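Software sync, Plirkamgate manipulation group
Notes by me again, so blame me for the typos

We started at 2:30 with the Monovus planner, which I'd been itching to talk about! The new build has the grasp sampler split from the path planner, so we can rerun one without waiting for the other (finally). The log from the tabletop runs has 2,971 planner calls in it, and I promised to sort the timeouts by cause before we meet again.

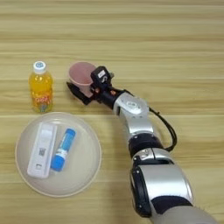 Next up was the cup pose estimate. I'd like the tilt angle passed along with the position, because right now the planner gets a point and guesses the rest. The Brosedville folks dialed in and want the old message format kept alive for one more release. Fine by me, as long as it's switched off by default. Agreed.

Then we got stuck on gripper timing for a good while. The close command goes out 80 ms after the arm reports it has settled, and I wanted 100. We went back and forth and landed on making it a setting, starting at 100.
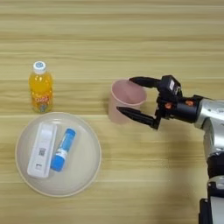

Lưu, our replay viewer, still drops the finger position when you scrub backward. I've got a half-done fix on my branch and I'll clean it up (the tests are a mess, sorry).

To do:
Me: timeout sort, Lưu fix
Brosedville: list of tools still reading the old format
Open: who owns the camera calibration script? Moved to next time, we ran out of room at 3:30.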